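How to Rent a Serviced Flat in Brelside for a Month

Last updated in June

A month is an awkward length of stay. It is too long for most people to be happy in a hotel room and too short for an ordinary tenancy, and the price you pay depends a lot on how you go about it. This guide covers booking, paying, arriving and leaving, with Brelside as the setting. Most of it would apply in any other town of the same size.

What you need before you start

A passport or national identity card for every adult.
A bank card in the name of the person making the booking.
Your arrival and departure dates, even if they may shift by a day or two.
A figure for what you can spend in total, including the deposit.
The address of your workplace, college or relatives, if you are coming for one of those.

Step 1. Choose the part of town

Brelside is split by the railway. The old town and the harbour are on the south side and the newer blocks are on the north side. Visitors tend to look only at the south side, and prices there go up early in the summer. A flat of the same size north of the line is usually cheaper and often has a lift.

The 231 bus links the two halves. It starts at Merken, passes the station and ends at the harbour. If you are looking at the north side, check how far the flat is from a 231 stop before you look at anything else. The last bus leaves the harbour earlier on a Sunday, so people working evening shifts should look at the timetable as well as the map.

Merken itself is quiet and mostly residential. It has a supermarket, a chemist, a launderette and a bakery that closes at lunchtime. Families with small children often prefer it. People who want to go out in the evening often don't.

Step 2. Pick the type of letting

There are three sorts on offer.

Serviced blocks have a front desk, weekly cleaning and clean linen. The largest operator in town is Peeters, with buildings on both sides of the railway. You pay one price and get one bill.

Managed flats are privately owned and looked after by an agent. There is no desk. You collect keys from an office or a key safe, and cleaning is extra.

Rooms in owner-occupied houses are the cheapest. You share a kitchen and sometimes a bathroom. Ask whether you may have guests and whether there are set hours for the washing machine.

For a first stay a serviced block is the simplest choice. If you already know the town, a managed flat gives you more space for the money.

Many blocks also have a shared lounge with books and games for residents. Ask at the desk what there is and when the room is open. In some buildings it is locked after ten at night.
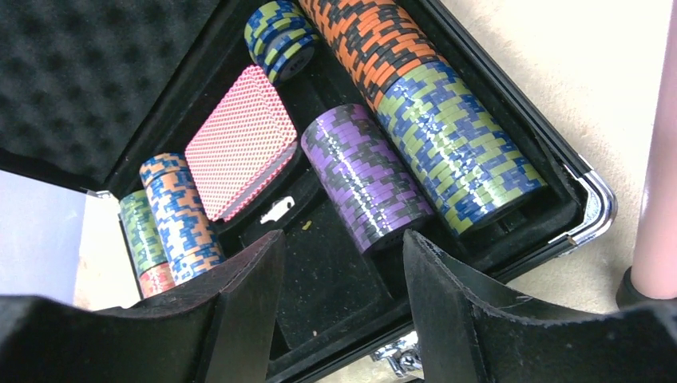

Poker chip case with its lid open, chips and playing cards inside

Step 3. Ask for the monthly rate

The price shown on most booking sites is a nightly price multiplied by the number of nights. Landlords who take monthly guests nearly always have a lower rate, but you may have to write and ask for it. State your dates, the number of people and the purpose of your stay, and ask for one figure that includes everything.

As a guide, a one-bedroom flat at Peeters on the north side was quoted to us at 1,337 for a calendar month outside the school holidays, with linen, heating and internet included. The nightly price for the same flat would have come to 20 per cent more.

When the reply comes, check that the following are covered:

Heating and electricity, and whether there is a cap on use.
Internet in the flat itself.
Tourist tax, which is charged per person per night and is often left off the first quote.
The final clean.
Parking, if you have a car.

If any of these is missing, write back and ask. Keep the answers in the same email thread so that they are all in one place if there is a dispute later.

Step 4. Read the cancellation terms

Monthly rates often come with stricter terms than nightly ones. Look for the date after which you lose the first payment, and look separately for what happens if you leave early. Some landlords will charge for the full month. Others will recalculate the nights you stayed at the higher nightly price, and this can cost nearly as much.
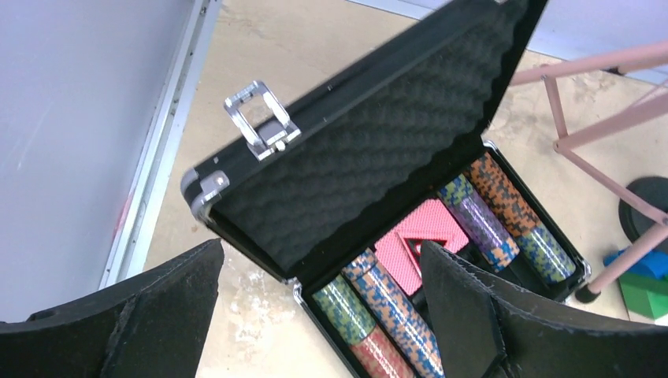
If your dates depend on a work contract or a visa, say so in your first message and ask for a later cut-off. Small landlords will often agree to this. The large blocks are less flexible on paper but have more flats, so they may let you move the booking instead of cancelling it.

Step 5. Pay the deposit

The usual deposit for a month is 400, whatever the size of the flat. There are two ways of taking it. A block with a front desk will normally hold the amount on your card when you arrive and release it after you leave. An agent will want a bank transfer in advance.

For a transfer, do these in order:

Get the signed agreement first.
Check that the name on the bank account matches the name on the agreement.
Put the booking reference in the payment details.
Ask for a receipt by email.

Do not send a deposit in cash or through a money transfer shop. If a landlord insists on this, look for somewhere else.

A card hold reduces what you can spend while it is in place. If you have a low limit, ring your bank before you travel.

Step 6. Plan your arrival

Check-in at most blocks is from three in the afternoon. If your train gets in earlier, the desk will keep your bags, and there are lockers at the station for people who have booked a managed flat.

Agents' offices close at six. If you will be later than that, ask for the key safe code in writing and make sure you also have a telephone number that is answered in the evening. Save both on your phone and write them on paper too.

From the station, the north side blocks are a short ride on the 231 or a walk of two or three streets. Taxis wait on the south side only, so you will need to use the underpass if you come out of the north exit.

Step 7. Check the inventory

Every furnished flat comes with a list of contents. You will be asked to sign it, usually within a day of arrival. Go round with the list in your hand and tick things off as you find them. Start in the kitchen, where most disagreements come from.

Write down chips in plates, marks on worktops, stains on the mattress and anything that doesn't switch on. Take a photograph of each fault with enough of the room around it to show where it is. Send the whole lot to the landlord the same day in a single email. 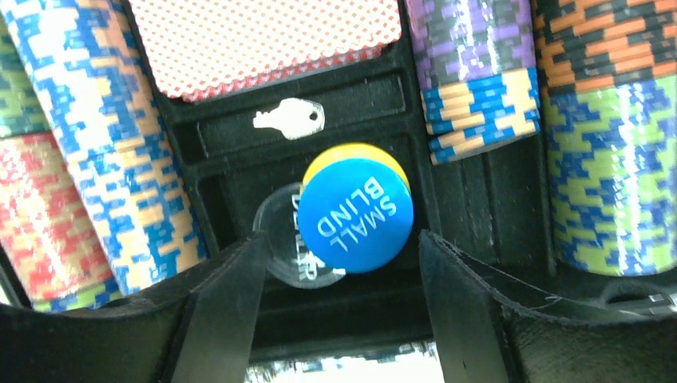
Read the electricity meter too if your rate has a cap. In the Peeters buildings the meters are in a cupboard on each landing. In older houses they may be in the cellar, and you will have to ask to be let in.

If something on the list is missing, ask for the list to be corrected before you sign. It is not enough to be told that it doesn't matter.

Step 8. Set up the practical things

Internet. The password is normally on a card inside the front door. Test the connection at the table or desk where you plan to work, as the signal can be weak at the far end of a long flat.

Rubbish. Brelside collects household waste on a Thursday. Bags go out in the morning, after seven, and not the night before. Glass has to be taken to the bottle banks, and there is one outside the supermarket in Merken.

Post. You can have letters sent to a serviced block if you put the flat number and your surname on them. Managed flats may have no letter box of their own, so use a parcel shop.

Transport. The Ara card works on the buses and on the harbour ferry. You can buy one from the machine at the station and load it with a monthly pass. The pass runs from the day you first use it, so there is no need to wait for the first of the month.

Doctors. Register as a temporary patient if you take regular medicine. Bring the packaging and a copy of the prescription. The chemist in Merken will tell you which surgeries are taking people on.

Step 9. Sort out problems early

Report faults as soon as you find them. In a serviced block go to the desk, then follow it up with a short email. In a managed flat use the agent's online form if there is one, and keep a copy of what you wrote.

Heating and hot water should be dealt with within a day. Other repairs can take up to a week. If you have heard nothing after that, ask for a date. If the fault makes part of the flat unusable, you can ask for a reduction, and it is better to ask while you are still living there.
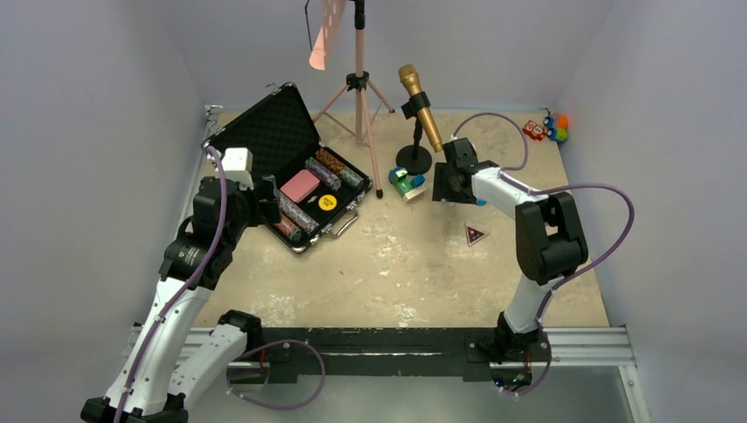

Noise is harder to settle. Quiet hours in Brelside run from ten at night to seven in the morning. Speak to the neighbour first if you feel able to, then to the desk or agent. Asking to move to another flat in the same building is often quicker than waiting for the noise to stop.

Step 10. Leave the flat

Two weeks before the end, confirm your departure date in writing. If you want to stay longer, ask at the same time. The flat may already be let, but there may be another one free.

On the last day:

Empty the fridge and leave its door open if you have switched it off.
Strip the beds and put the linen in one pile.
Take out the rubbish, or ask where to leave it if it isn't collection day.
Photograph each room, plus the inside of the oven and the fridge.
Read the meter again if your rate is capped.
Return all keys and ask for a note saying that you have done so.

Check-out is at eleven in most blocks. You can usually keep the flat until the afternoon for a fee if the next guest is not due.

A card hold should disappear within a week. A deposit paid by transfer takes longer, and some agents wait for the final electricity reading before sending it back. If money has been kept, ask for an itemised list and compare it with the email you sent on your first day. Fair wear, such as a loose handle or a faded curtain, should not be charged to you.

Common questions

Can I register as a resident with a one-month booking?
Usually you can't. The town hall asks for an agreement of three months or more.

Are pets allowed?
Some managed flats take a dog or cat for a higher deposit. Get the permission in writing before you pay.

Is it cheaper to book two shorter stays in different flats?
It can be in the summer, when full months are hard to find. Add in a second final clean and a second deposit before you decide.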